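Harnard supper club votes to keep the tablecloth

The Harnard Street supper club met Wednesday evening to settle the matter of the tablecloth, and after two hours, one pot of rice and a short adjournment while somebody looked for the ladle, the tablecloth won.

The cloth in question is light blue and printed with cartoons, pandas among them. It has covered the prep table in the shared kitchen since spring, when Réka Szabó bought it at the Likik discount store to replace a plain white one that had absorbed a good deal of borscht. Members who favor pandas have been happy with it. Members who favor a kitchen that looks like adults cook there have sent emails.

"I was asked to buy a tablecloth and I bought a tablecloth," Szabó said. "The other choice had lobsters."

Opponents argued that the club now feeds paying guests on the last weekend of the month and ought to present itself accordingly. One of them had priced a gray linen replacement at $100, plus delivery. This was read aloud twice, the second time by request. The club has $400 in its account, most of it already promised to the repair of the oven door, which has been held shut with a folded dish towel since before anyone bought anything with a panda on it.

A compromise was floated in which the cloth would be turned over for paying guests. It was pointed out that the reverse side is fuzzy. The compromise was withdrawn.

The final vote was 3 votes clear in favor of keeping things as they are. The losing side asked that its displeasure be written down, and it was, on the back of a grocery list.

With that out of the way, the meeting moved on to the dumpling night planned for October, for which Szabó expects to need 100 dumplings an hour and has so far signed up people who can fold a great many fewer. Dipping sauce and cold dishes will be mixed at the prep table. Hot food stays by the stove. Guests who wander in to help will be handed something to wash.

There was also a discussion of basins. The pink plastic one has been used for rinsing greens, soaking noodles and, on one occasion nobody has owned up to, a pair of sneakers. 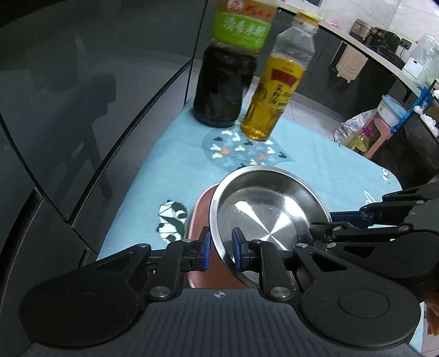 A second basin will be bought for anything that is not food, in a color to be decided by whoever goes to the store. The stainless steel bowls are to be stacked by size after washing, a rule that was adopted last year as well.

Members were reminded that seasonings left on the table are considered community property, and that writing your initials on a bottle has no force under the club's rules. The Harahap family, who have lost a fair amount of good chili paste this way, asked whether the rules could be changed. They can, at the next meeting, if it is put on the agenda by Sunday.

Tickets for dumpling night are on sale at Gristetti, the bakery on the corner, during its regular hours. Children eat free. Doors open at 6 p.m., and anyone willing to fold should come at 3 and bring an apron.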